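三月 月曜 夜

朝は七時に起床。室温が低かったので、浸水中のボウルは窓際から流しの横へ移した。米の水分量の記録を続けて三週目になる。今週の条件は、米300グラム、浸水時間を変えて炊き比べ、水加減は固定。

木の卓に黒いトレーと米、茶色の盆。
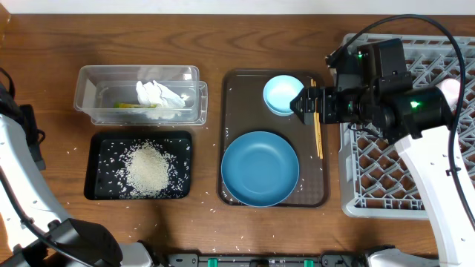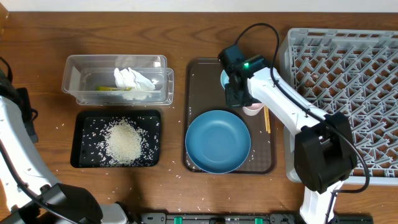
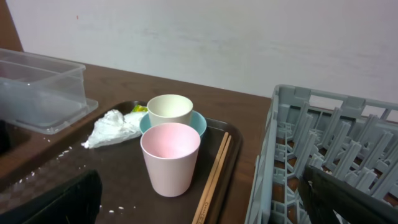
計量について。袋から直接量ると、カップですり切りにしても毎回値がずれる。今日は一回目が295グラム、二回目が300グラムちょうどだった。差の原因は充填の仕方にある。カップを軽く叩くと粒の隙間が詰まり、叩かなければ空く。体積で量る限りこのばらつきは残るので、以後は秤だけを使う。秤は最小表示1グラムのもので足りる。0.1グラムまで読んでも、洗米のときに流れる分のほうが大きい。

洗米は三回に固定した。一回目の水はすぐ捨てる。二回目と三回目は指を立てて10回まわし、捨てる。ざるでの水切りは7分。これより長く置くと表面が乾き始め、粒にひびの入る割合が増えるように見える。ただし数えたわけではないので、記録には「要確認」と書いた。

浸水30分のものは芯がわずかに残り、60分で消えた。90分は60分と区別がつかない。水温は測り忘れた。冬と夏で吸水の速さが違うのは当然で、水温なしの浸水時間はあまり意味を持たない。次回から温度計をボウルに入れたままにする。

昼過ぎにハリナ・ソヴァからメールの返信。彼女は鍋で炊いており、沸騰までの時間をそろえるほうが浸水より効くという意見だった。一理ある。うちの炊飯器は浸水工程が自動で入るため、手前の30分と60分の差が縮んで出ている可能性がある。早炊きモードに切り替えれば工程を外せるはずだが、説明書には詳しい記載がない。明日、始動から蒸気が出るまでの時間を両方のモードで測る。

夕食は60分浸水のもの。塩鮭、ほうれん草のおひたし、豆腐の味噌汁。冷めた後の固さも見るため、茶碗一杯分を取り分けてラップをかけた。二時間後、表面はやや締まったが、中は柔らかい。冷蔵すると条件が変わるので、今回は室温のみ。

記録用紙の書式も直した。列は、日付、銘柄、米の重量、水の重量、水温、浸水時間、水切り時間、炊き上がり重量、備考。炊き上がり重量は内釜ごと量り、釜の重さを引く。先週まで蒸らしの前に量っていた日と後に量っていた日が混じっており、その分は比較に使えない。蒸らし10分の後に統一する。

米の残りは袋の三分の一ほど。同じ銘柄を買い足しても精米日が違えば別の試料になるから、この袋で浸水の比較を終わらせて、水加減は次の袋に回す。米びつの底を拭いて、乾燥剤を交換。洗い物を片づけて十一時。温度計の電池が切れかけている。単四を買うこと。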